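Bin liners keep sliding down inside round mesh bins, how do I size them?

Posted by stesley_flat in Household and Cleaning
Viewed 2,417 times

We moved into a place in August that came with round wire mesh bins in the kitchen and the office. The liners I already had won't stay up. I put one in, fold the top over, and by the next morning the side has dropped and there is coffee on the mesh. I have tried a smaller size and it split when I pulled it over the rim. I have also tried a rubber band, which works but looks bad and keeps snapping.

Is there a proper way to work out which liner fits a round bin? The packets give a width and a length and I don't know what to compare them to. The bin has no size marked on it anywhere. I'd also like to know if people use a separate liner for bottles, because our building in Brekke collects those on their own and I am tired of rinsing the mesh.

Settimio Marino
Member, 351 posts

The width on the packet is the bag lying flat. A bag that is 20 inches wide flat opens to 40 inches the whole way around. So take a piece of string, run it around the outside of the rim, and measure the string. Halve that number and you have the smallest flat width that will go over. Add an inch, no more. If you go much wider the bag is slack at the top and that is why yours drops.

For length, take the height of the bin, add half of the distance across the base, then add four or five inches for the fold. People forget the base and end up with a bag that hangs short and pulls down when anything heavy goes in.

If you already have a box of bags that are too wide, gather the extra at one side, twist it and tie a small knot in it – the knot goes on the outside, under the rim. Also push the air out from the bottom before you fold the top over. In a mesh bin this is easy, the air goes straight through the wall.

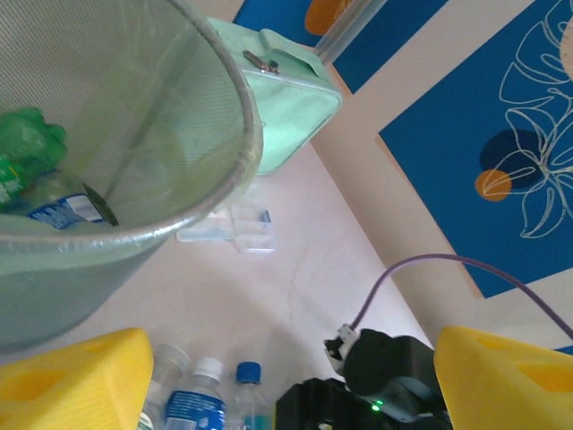 Green liner folded over the rim, bottles only in this one.

On the bottles, yes, I keep them separate. Caps off, squash them, caps back on. They take up less room. I don't rinse the mesh more than a couple of times a year.

kl_sivby

just buy the drawstring ones

Naltelo Nan

String method works. I did it for an oval bin and it came out right too. One thing I would add is that very thin bags stretch after a day or so and then slip even if the size is correct. Get the next thickness up. Drawstring bags are fine but they cost more, and on a wide rim the string ends up sitting on top and the lid won't close.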